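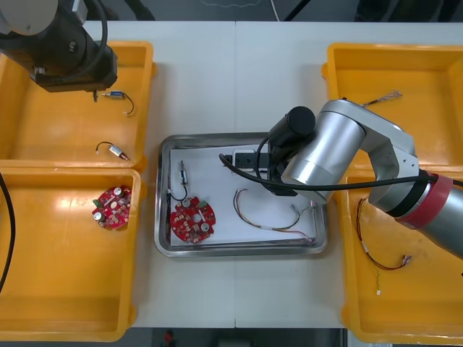

Demonstration gathering (robotics)

Demonstration gathering is the recording of worked examples from which a robot learns a manual task. Each example, usually called a demonstration or an episode, holds the movements of the robot from the start of the task to its end, together with the camera pictures taken over the same period. A learning system is then trained on many such episodes and tries to produce suitable movements of its own when it is given a new arrangement of objects.

The method is used mainly for work that is hard to program step by step. Sorting electronic parts is a common case. Circuit boards are stiff and keep their shape, but wires and harnesses bend, catch on one another and seldom lie the same way twice.

Workspace

A sorting workspace normally has a pale, plain table, a central tray and several bins within reach of the arms. Two-armed layouts often place the bins in pairs on either side of the tray, so that each arm has its own side and the two meet only over the middle. In the arrangement shown, the four bins are yellow and the tray is stainless steel, lined with white paper. Boards, small components with wire leads and wire harnesses are spread between the tray and the bins.

A fixed camera covers the whole work area. Many stations add a smaller camera to each wrist, as the arm itself can hide the part being picked up. The fixed camera must not be moved during a series of recordings. A shift that a person would hardly notice can make the earlier and later episodes disagree.

Recording

An operator guides the arms by one of several means. The most usual is a pair of smaller leader arms, held in the hands, whose joints are copied by the working arms. Hand controllers and direct guiding of the arm are also used, although direct guiding tends to put the operator's hands in view of the camera.

At the Faltstead workshop, where sorting of mixed electronic parts was recorded over one winter, an episode lasted up to 90 seconds and a session 40 minutes, after which the operators changed places. Parts were laid out afresh before every episode. Some episodes began with bins already partly filled, so that the system would not come to expect an empty bin at the start.

Operators are asked to move at an even pace and to avoid long pauses. Small errors are often left in if they are put right within the same episode — a dropped lead that is picked up again, for instance — and such recoveries are generally thought to be useful.

Checking and labelling

Each episode is played back and marked as kept, kept with a note, or discarded. Common grounds for discarding are lost camera pictures, a part knocked off the table, and a part put in the wrong bin and left there. In the Faltstead series 29 episodes were discarded in the first week, most of them for lost pictures caused by a worn cable.

Kept episodes are given a short written label such as "put the red board in the lower left bin". The Lornus format, used by several small workshops, stores this label beside the joint positions and the camera pictures. The older Zedov format keeps labels in a separate file, and the two can fall out of step when episodes are deleted.

Limits

A system trained at one station often does poorly at another, even where the same parts are used. Lighting, table colour and the height of the camera all have an effect. The Munteanu trials compared episodes from a single table with the same number shared among 4 tables, and found the shared set better for boards but little different for loose wire.

Harnesses remain difficult. Operators differ in where they grip them, and a set recorded by several people may contain habits that conflict. Some workshops therefore agree on a grip point beforehand — commonly just behind the connector — while others leave the choice open and record more episodes.

See also: Bin picking; Leader arm; Wire harness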